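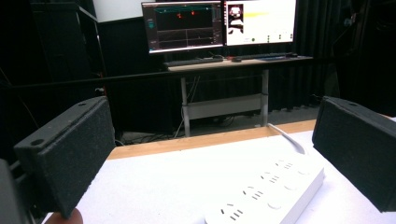 Extension leads are among the items most often brought from home into shared offices, and they are often the least examined. This page sets out how members of staff at the Jallville and Laker sites should select, check and use an extension lead at their own desk. It applies equally to the long reels kept in the workshops and to a plain white power strip lying on a desk top. Questions about fixed sockets, floor boxes and lighting circuits are dealt with on separate pages and should be sent to the Estates Office.

Before you begin

Read the rating printed or moulded on the lead. In the United Kingdom most leads are rated at 13 amps when fully unwound, although some are rated lower. At 230 volts, a 13 amp lead can supply a total of just under 3000 watts, shared between everything plugged into it. The wattage of each appliance is normally given on a label on its base or on its plug-in adaptor.

If no rating can be found on the lead, do not use it. Hand it in at the Estates counter, where a replacement will be issued.

Step 1: Add up the load

Write down the wattage of every item you intend to connect and add the figures together. Laptop chargers, screens and desk lamps seldom come near the limit. Items that produce heat are another matter. A fan heater rated at 2000 watts takes up most of what a 13 amp lead can safely supply, and for this reason heaters must be plugged directly into a wall socket. The same rule covers kettles, toasters and laminators.

Where a label gives amps only, multiply the figure by 230 to obtain the watts.

Step 2: Inspect the lead

Switch off at the wall and unplug the lead before you inspect it. Run the cable slowly through your hands from end to end and look for cuts, flattened sections and places where the inner wires show. The outer sheath should enter the plug and be gripped firmly there. Look at the plug for bent pins, cracks or brown marks, and look at each outlet for the same marks.

Repairs with tape are not accepted at any site. A lead with a taped joint must be withdrawn from use, labelled and returned.

Step 3: Place the lead correctly

Set the lead where air can move freely over it and where it can be seen. It must not be placed under a carpet, behind a radiator or inside a closed drawer. Keep it well away from drinks and plant pots. If the cable has to cross a walkway, ask for the furniture to be moved or for a further wall socket to be fitted – cable covers are approved for short events only.

A lead supplied on a reel must be fully unwound before use, even when only a short length is needed. Cable left on the drum can overheat.

Step 4: Connect your equipment

Plug the lead into the wall first, with the wall socket switched off. Connect each item, then switch on at the wall. One lead must never be plugged into another, and block adaptors must not be added to gain further outlets. Staff who need more outlets than one lead provides should complete form 33 and allow 2 working weeks for a visit.

Step 5: Check again from time to time

Repeat the inspection in Step 2 every October, and whenever desks are moved. If a plug or outlet feels hot, if there is a smell of burning, or if a fuse fails more than once, switch off at the wall where it is safe to do so and call extension 33. Do not fit a larger fuse to cure the fault.

Leads brought from home

Personal leads may be used only after they have been tested and labelled by the Estates Office. The label shows the date of the test and the date on which the next is due. Untested leads found during inspections will be unplugged and held at the counter for collection.

Page last reviewed: March 2021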